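**Old office towers get a second round at Saromus**

I've walked past the Saromus shop on my way to get coffee for years and never once went in, which is a little embarrassing for someone who is supposed to write about what goes on in this part of town. Well, I finally went in. It was a wet morning in February, the bell over the door was broken, and Haf Parry called out from the back that I should mind the boxes.

The boxes are the news, so let's start there. Jumine, the insurance office up on the hill, is moving its whole staff over to laptops this spring, and instead of paying to have the old desktops hauled off, they gave them to Saromus. That's 53 towers, all sitting there with their sticky notes still on (one of them just said "SLOW!!" in red marker, and I felt that). The shop plans to go through every one, fix what can be fixed, and pass the good ones along to the evening classes at Prydderch and to families whose kids are sharing one phone for homework.

Haf has run the workshop side since the old camera store closed and Saromus took over the lease. She's the kind of person who can talk and turn a screwdriver at the same time, and I took terrible notes trying to keep up. The short version is that most of these computers have very little wrong with them. They're dusty, their little clock batteries are flat, and a lot of them never had enough memory to begin with. The side comes off, the tower goes down flat, and you can get at the board with plenty of light on it.
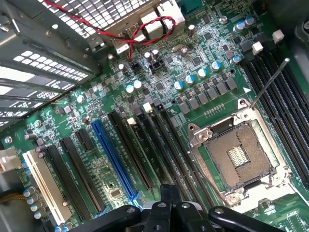
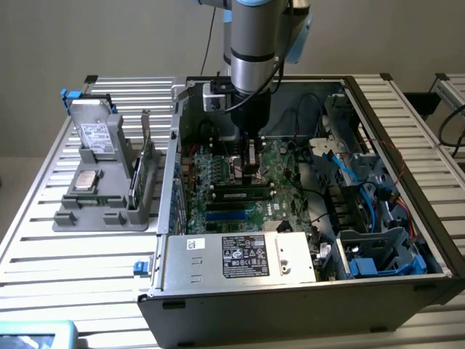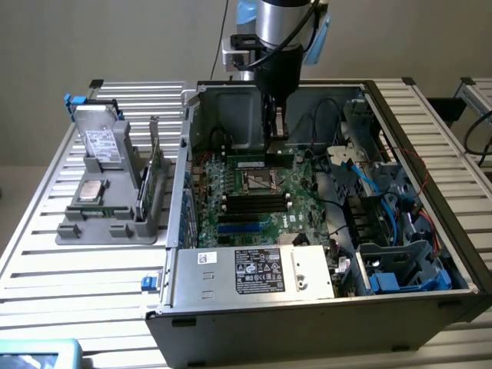
The memory is what Haf gets most excited about. "People think their computer is old, and it's just cramped," she told me. Her plan is to pool the modules out of the towers that can't be saved and use them to fill up the ones that can. She tests them one at a time and keeps the good ones in an egg carton lined with antistatic foam. I asked if it was tricky to fit them and she said the only real trick is pushing harder than you want to. Then she said please don't print that without adding that you have to line up the notch first. So: line up the notch first!

Hard drives are the other big piece of the job, and the slow one. Every drive gets wiped before it goes anywhere, and if it won't wipe, it gets taken out and destroyed. Mared Meredith from Jumine came by while I was there to sign for the first batch. She said her office wouldn't have agreed to the handover without that part in writing, and I can't blame her – I wouldn't want my roof claim from last winter ending up on somebody's homework computer either. She gets a list back with the serial number of each drive and what became of it.

Money, since somebody always asks me. Saromus is covering the work with a $4000 grant from the Ralano Fund, and that has to stretch over new drives, clock batteries, power cords, and keyboards. Keyboards! Haf says that's where the budget is going to hurt. Jumine kept theirs for use with the laptops, so the towers arrived with nothing to type on. If you have a spare one with a USB plug and all of its letters, the shop would love it. Mice too. No monitors for now, they've got a wall of those and nowhere to put another.

The first 20 computers are promised to Prydderch, where Ifor Trevor teaches the beginners' evening class. I called him up that afternoon and he was so pleased that it was hard to get him off the phone (I didn't try very hard). His students have been doubling up on computers that take so long to start that he opens the class early and makes everyone tea while they wait. He's got people in there writing their first résumés, and a retired couple who want to sort out their photos, and a man who only wants to learn spreadsheets so he can keep track of his pigeons. Ifor wants the new ones in place by the spring session. Haf wouldn't promise me a date, but she did say spring.

After that it's the families. There will be a sign-up sheet at the counter and it's first come, first served, one computer per household. You don't have to prove anything or fill in a long form. You do have to carry it home yourself or bring someone with a car, and those towers are heavier than they look – I picked one up to be helpful and put it right back down.

One more thing I didn't know. Gwawr Prosser, who handles the parts orders, showed me the shelf of towers that aren't going to make it, and even those get picked over. Fans, cables, power supplies that test fine, and all the little screws go into jars sorted by thread. The metal cases go to the scrap yard and the boards go to a recycler that takes them by weight. She gets a better price if the batteries are out, so that's what she was doing when I left, popping them into a coffee can one after another.

Saromus is open for drop-offs from 10 in the morning until 4, and the side door is easier if you've got your arms full. Knock loudly. Like I said, the bell doesn't work.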